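Learning to Write by Hand
At Motstead, researchers ask how few demonstrations a robot needs before it can put pen to board
August 21, 2019

Writing on a whiteboard is a small task that makes large demands. The pen must meet the surface at a steady angle. Too little pressure leaves gaps in the line, and too much pushes the board backward on its supports. For a person the adjustment is automatic. For a robot arm it has long required careful programming, repeated each time the board is moved.

The manipulation group at the Motstead Institute has spent the past two years on a different approach. Under a project named Clallinum, people perform the task themselves using hand-held grippers built to match the fingers of the robot. The motion of each gripper is recorded along with video, and a learning program is trained on the result. The robot itself takes no part until the training is complete.

"We wanted the person to feel what the robot will feel," said Abena Darko, who leads the project. "If the marker slips in your gripper, you correct for it. That correction is the most valuable part of the recording, and it is the part that we used to throw away."

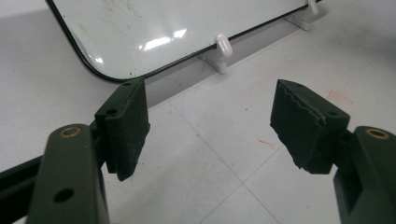
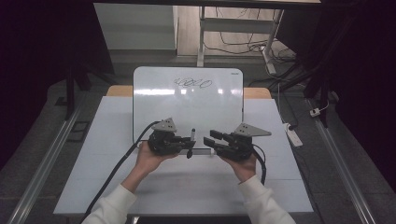
Work on the whiteboard task under the Clallinum project.

The group's first published result concerns the number of demonstrations required. Using 80 recordings of a simple looping stroke, the trained robot completed the stroke in 71 percent of its trials. A trial was counted as complete only if the line was unbroken and the board remained standing. With 18 recordings, the rate fell sharply, and most failures occurred in the first moment of contact.

That finding led the researchers to look more closely at how the recordings were made. Seven people took part in the study, and their styles differed. Some lowered the marker slowly and paused before moving. Others began the stroke as soon as the tip touched down. Programs trained on the slower group performed better, even when given fewer recordings.

The grippers were developed with Wukico, a maker of laboratory equipment, and went through several changes in the design of the finger pads. Soft pads forgive a poor grasp but allow the marker to turn under load. Firm pads hold it well and pass every tremor of the hand into the data. The paper devotes a full section to the matter, and Darko considers it unsettled.

The group is cautious in describing what has been achieved. The robot does not form letters, and it has been tested on one kind of marker. Erasing, which calls for a wide and even pressure, is the subject of a separate study now under way with partners at the Vieira Laboratory. Early trials have been limited to a single pass across the board.

The recordings from the first study will be released to other research groups once the written notes that accompany them have been checked. Darko said that she expects the failed attempts to be included as well.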